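Notebook, cell 2
Monday, May 6, 2024
Entry by Fiachra Doherty

Spent the morning on the shared-space rules for the two arms. We have been working from a one-page list that Kevin Dolan wrote in April when the cell had a single arm, and half of it no longer fits. Some of the old lines only make sense if there is one gripper over the table. "Clear the arm before reaching in," for instance. Which arm? I crossed that one out first.

Terms, so we all write the same thing in the log. Left and right mean as seen from the operator's side. "Zone" means the part of the tabletop an arm may enter without asking. "Shared zone" means the part both can enter, one at a time. "Hold" means motion paused and drives on. "Stop" means protective stop. Please do not write "paused" for both of the last two. I found it used both ways on the same sheet and could not tell what had happened on that run.

Zones as they stand today: the blue bin belongs to the left arm. The tall yellow container on the right belongs to the right arm. The shallow yellow one in the middle is shared, and that is where all of the arguing has been.
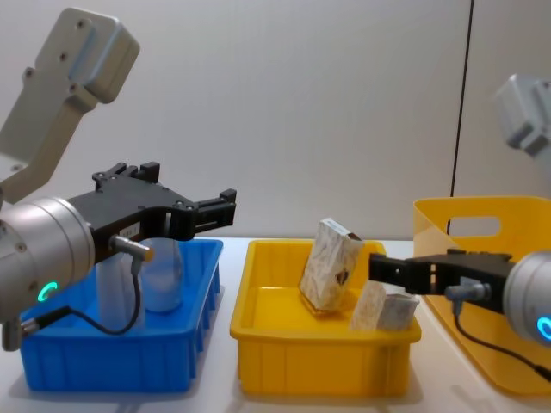 Does a slow speed setting let us skip the zone check at the start of a shift? It doesn't change anything about the check, which gets done at every speed, before the first pick, by whoever signs the sheet.

I put that in the rules in nearly those words. Ramil Aquino asked for it after the shift change last week, when the sheet was signed and the check box was blank.

Rules agreed so far:

1. One arm in the shared zone at a time. The second arm waits outside the boundary until the first has reported clear. Reported clear means the signal is on, and a gripper that looks far enough away doesn't count.

2. Speed in the shared zone is capped at the handover value in the settings file. Do not raise it from the pendant. If a test needs a higher value, it goes in the change log with initials, and it comes back down at the end of the test.

3. Nobody reaches over the table in hold. Hands in means stop, confirmed on the panel. I know this is slower.

4. Cable check before the first run. Full wrist rotation both ways at low speed, eyes on the loop under the gripper. If it pulls tight or catches on a rim anywhere, re-dress it and run the check again from the beginning.

5. Any change to payload or tool center point gets a second person. Tadhg has agreed to be the default second person. If he is out, ask Somkiat.

6. Containers go back on their marks before a program is loaded. Do not nudge one to suit a bad pick. Fix the pick.

Kevin wants rule 3 softened for clearing dropped parts. I said no for now and wrote down his reasons so they don't get lost: it costs us time on every drop, and the hold state is monitored. Both true. I would still want the monitoring tested and the result on paper before we lean on it. He is going to draft a test procedure. Left open.

Clearance at the boundary took most of the afternoon. The Dreneter settings file gives one distance for both arms and measures it from the flange, which leaves out the gripper and whatever it is carrying. With short boxes the error is small enough that we never noticed. Long items are a different matter. The light blue tube in the left gripper hangs down past the jaws with its cap end toward the table, and the planner knows nothing about that part of it. So the distance has to be taken from the outermost point of tool plus item, and each item needs an entry for its longest side and for how far it sticks out of the grip.

Somkiat Chaimongkol started the item table after lunch. He has 16 entries in, sorted by name, with the overhang column still blank for most of them. Overhang is measured with the item gripped, in the worst allowed orientation. He was using the catalog sizes at first and we agreed to stop that.
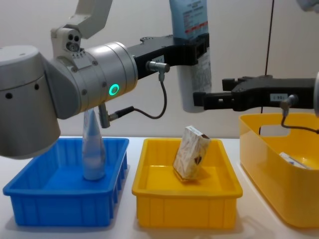

Labels next. The tool tags for Lakska are out of date and two of the entries in the maintenance sheet point to the wrong gripper. I want the tag number written on the shift sheet each time a tool is swapped, even if the same model goes back on. In this cell both grippers are black with a small white label on the side, and from a step back I can't tell one from the other, so "the black one" is no use in a fault report. Write left or right and the tag number. Same for cables — if one is replaced, log which arm and which connector.

Status lights: the ring color is not to be used as permission to reach in. The panel is the only thing that counts. Added as rule 7.

To do
Tadhg: fix the two wrong entries, reprint tags.
Somkiat: finish overhang column.
Kevin: draft for the hold test.
Me: type up rules 1 to 7, take down the April page, send a copy to the Pilleo side for their cell.

Still need to decide who can sign off a change to the zone map. Ask Ramil.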